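Furkside Community Boards > Nonprofits and Giving > Donating appreciated stock vs. cash to the station endowment

Thread started by drywell_tom

I have a block of Drutance shares bought years ago at a low basis and want to move part of it to the Waltow Public Radio endowment. The position is 844 shares. I would give 100 of them this year and possibly another 100 next year. The station's donation page has a form for vehicles and a form for cash but only one line on securities, which says to contact the office. Has anyone done this with them? I want to know whether they take a direct transfer or want me to sell first and send a check.

Reply from ledgerline

Do not sell first. If you sell, the gain is yours and you report it. If the shares go in kind and you have held them longer than a year, you generally deduct fair market value and the gain is not recognized by you. That assumes you itemize and stay under the percentage limit for appreciated property.

Ask the office for three items: the receiving broker's name, the DTC number, and the account number at that broker. Your broker will also want the station's tax ID.

Reply from pk_haldane

I did this with Waltow two years ago. They take direct transfers. Their receiving broker is not on the website and you have to call. The part that went wrong for me was identification. The shares arrived with no donor name attached and sat unassigned for several weeks. Send the development office an email on the day you submit the transfer, with ticker, share count and your name.

Reply from drywell_tom

Thanks. Did the acknowledgment letter state a dollar value?

Reply from pk_haldane

No. It gave the number of shares, the name of the stock and the date received. Valuing the gift is the donor's job. For listed stock you use the average of the high and low on the date of the gift.

Reply from sorrel22

I'll disagree with the general direction here. For a small gift the paperwork is not worth it. Mine was worth $1,225 and I spent two afternoons on the phone with my broker over a signature guarantee. Cash takes four minutes. If the gain is small the tax difference is small too.

Reply from ledgerline

That depends on basis, and he said the basis is low. Also, a signature guarantee is a broker policy and plenty of them do not ask for one on a gift of that size. Two afternoons is not typical.

Reply from sorrel22

It was typical for me. I would also point out that the station sells the stock on receipt, so there is no benefit to them in getting shares over getting the same amount in cash.

Reply from ledgerline

Agreed, no benefit to them. The benefit is on the donor's side, and some donors use it to give more.

Reply from fenwick_b

Whichever way you do it, specify the fund in writing. "Endowment" and "annual fund" are separate accounts at Waltow. An unrestricted gift goes to operations by default. I assumed mine would go to the endowment and it did not. They were polite about it, but the gift had already been booked and I let it stand. 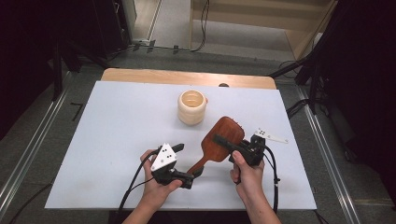
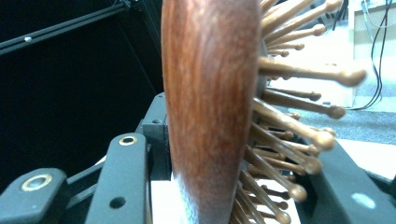 Marlina Ong
Planned Giving Coordinator, Waltow Public Radio

I read this board and can answer some of this. We accept publicly traded shares by direct transfer. Call or write to the development office and we will send the transfer instructions as a one-page PDF. We don't post the account details publicly.

On unassigned transfers: pk_haldane is correct. Many brokers strip the donor name. The notice email is the only reliable way for us to match a gift. It should list the stock, the number of shares, the sending broker and the fund you want.

On restrictions: if the notice says "endowment" before the gift is received, it is booked there. Changing it afterward is harder – please put it in the notice even if you have already told someone by phone.

We sell on receipt under our gift policy. We can't give tax advice, so please take the deduction questions to your own preparer.

Reply from drywell_tom

That covers most of it. Is there a year-end cutoff for transfers?

Reply from Marlina Ong

For an electronic transfer the gift date is the day the shares reach our account, and the day you sign the form doesn't count. Brokers slow down in December. We ask donors to start by the end of November.

Reply from fenwick_b

Does the same apply to mutual fund shares?

Reply from Marlina Ong

Those take longer, in some cases several weeks, and a few fund companies require us to open an account with them first. Contact us before you start one.

Reply from sorrel22

I still think cash is the better choice under a couple thousand dollars. But the one-page PDF would have saved me one of the two afternoons.

Reply from ledgerline

Tom, one more item. If you bought the Drutance in more than one lot, tell your broker in writing which lot to send. Otherwise they may default to first in, first out. That could be the lot you want, but check the basis on each before you assume so.

Reply from drywell_tom

Three lots, and the oldest has the lowest basis. I'll name it on the form anyway. Calling the office tomorrow morning for the instructions.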